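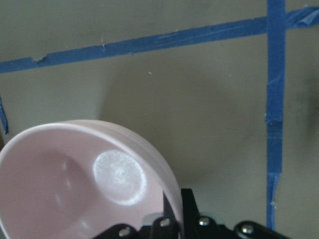

Takix Bench Practice Set for Two-Arm Tables
Item no. 3915
Supplied by Hunwood

The Takix set is a written set of working rules for tables where two robot arms handle everyday objects, together with the supplies needed to mark out the table. It is meant for labs and training rooms that already have their arms mounted and running and want one agreed way of working across shifts.

What's in the box
Rule book, 67 pages, spiral bound
Brown kraft paper, one roll
Blue painter's tape, two rolls
Setup cards, pad of 200
Wall sheet with the stop and restart rules

The arms, grippers, pendants and table are not included. The set is not tied to one make of arm.

Marking out the table
Cover the working area with one sheet of kraft paper and tape a grid over it. The rule book gives a method for spacing the lines, but the cells do not have to be perfect squares. What matters is that each cell has a name and that everyone uses the same names. Start counting from the corner nearest the operator's usual position and write that corner on the setup card.

Large items may sit across a line. In that case the card lists every cell the item touches. Power cords are listed too, with the cell where the cord leaves the item and the side of the table it runs to. 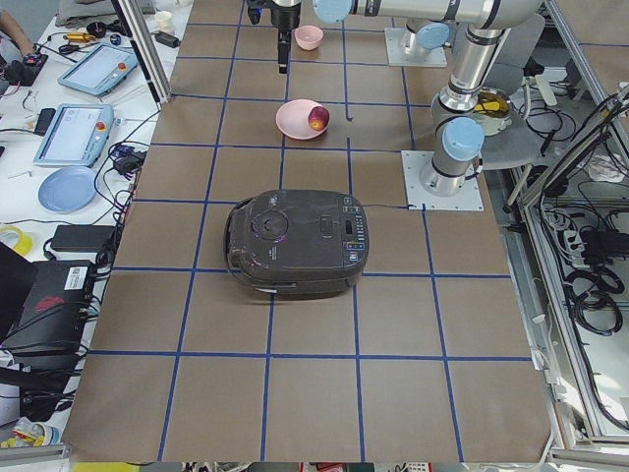
Gridded table with two arms, a rice cooker near the middle and teach pendants on the table alongside.

Pendants and stop buttons
Each arm's pendant has a set place, and it goes back there after use. Keep the stop buttons uncovered and facing up. Before the first run of the day, press each stop and confirm that the correct arm responds — labels get swapped more often than people think. Record the check on the card with initials.

One person calls the run. Anyone else who needs to reach over the table says so and waits until both arms are stopped. Pausing a program does not count as a stop under these rules.

Starting positions
Both grippers start open and above the tallest item within their reach. Lower one arm at a time during setup, at the reduced speed given in your arm maker's manual.
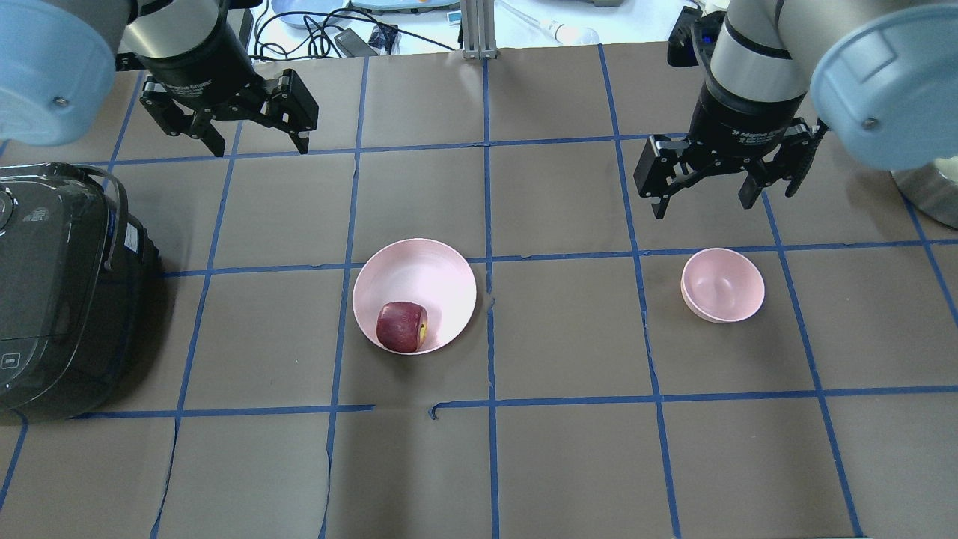
If the two arms will work in neighboring cells, decide which one moves first and put that on the card as well. The second arm holds its position until the first has cleared the shared line.

Dishes and other breakable items are checked by hand for chips before they go on the table. If a gripper touches a rim harder than planned, stop, take the item off and check it again. Replace tape when a loose end could catch on a finger or under a dish.

Comments from users

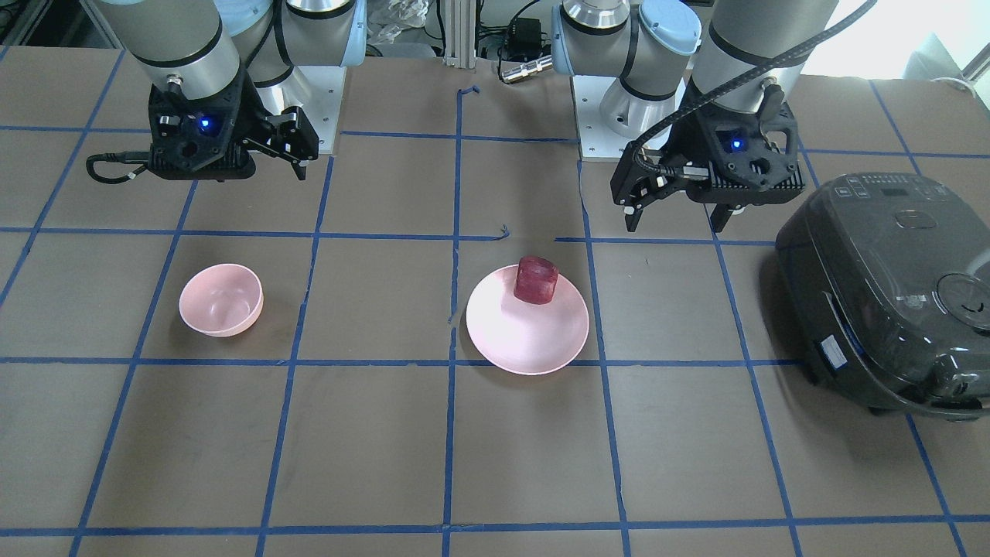

Vega Cuesta: We use the cards every day and the book maybe once a week. The cell names were the big help for us. I would like a larger box for notes on the card, and the section on cords could be longer.

Anas Atallah: Good rules on who calls the run. The paper is fine but we went through ours fast. Can we buy the roll alone?

Reply from Hunwood: Yes, paper, tape and cards are all sold separately. The notes box will be larger in the next printing.

Before you order
The set supports good daily practice. It does not replace a risk assessment of your own cell, the arm maker's instructions, or the safety rules that apply at your site. Unopened sets can be returned within 30 days.

Rule book text last revised 11/09/2023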